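What I learned from 100 demonstrations

In May I started to teach two robot arms to put small things into a bin. I am writing this mostly for myself, because I make the same mistakes again when I don't write them down. Maybe it is useful also for other people who begin with teleoperation.

My project is called Obura. It is small. I do it in the evenings, in a shared workshop in Drarkville, and the software which records the demonstrations is Cokulov. I sit in front of two leader arms, I move them with my hands, and the two follower arms copy me. Every demonstration is saved with the joint positions and the video, and later a policy is trained on all of them.

My first idea was that more is better. I recorded 100 demonstrations in one week, and I was very proud. The policy trained on them was bad. It went to the object, waited above it, went a little left, a little right, and then closed the gripper on air.

When I watched my own recordings again, I saw where it learned this. I was waiting too! Before each grasp I stopped to think, and my hand was not sure. The robot copied my doubt very exactly. Also I used sometimes the left arm and sometimes the right arm for the same object in the same place, only because one of my shoulders was tired.

So I deleted everything and made some rules. One arm per side of the floor. I decide the path before I press record. If I drop the object, I pick it up again and keep the demonstration, but if I only hesitate, I throw it away. After 15 minutes I take a break, and I drink something, and I don't look at the screen.

The second problem was speed. I moved slowly because I was afraid to hit the wall or the other arm. But slow demonstrations are long, and in long ones there is much time in which nearly nothing happens. Now I practice each new task 5 times without recording, until my hands are bored - then I record. It feels like learning a song on the piano before somebody listens.

I also change the place of the objects more than before. In the first week the cube was always in the same corner, and the policy knew only this corner.

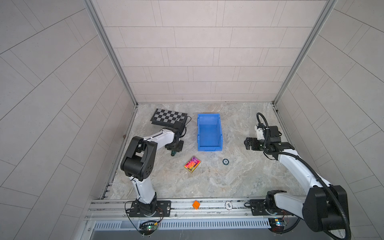

Brudby wrote to me under my last post that I should move the bin too, even if only by the width of a finger, and that a policy which has seen only one bin position has learned a place and has not learned a bin. I think this is right, and I am a little ashamed that I did not see it myself. For me the bin was furniture.

So the next set will have the bin in different places. I will also try to hand an object from the left gripper to the right one. With the leader arms I managed it 2 times last night, both times with my tongue between my teeth. The wrist is the difficult part - my own wrist doesn't want to turn so far, and I must stand up from the chair for the last bit. I ordered a higher stool.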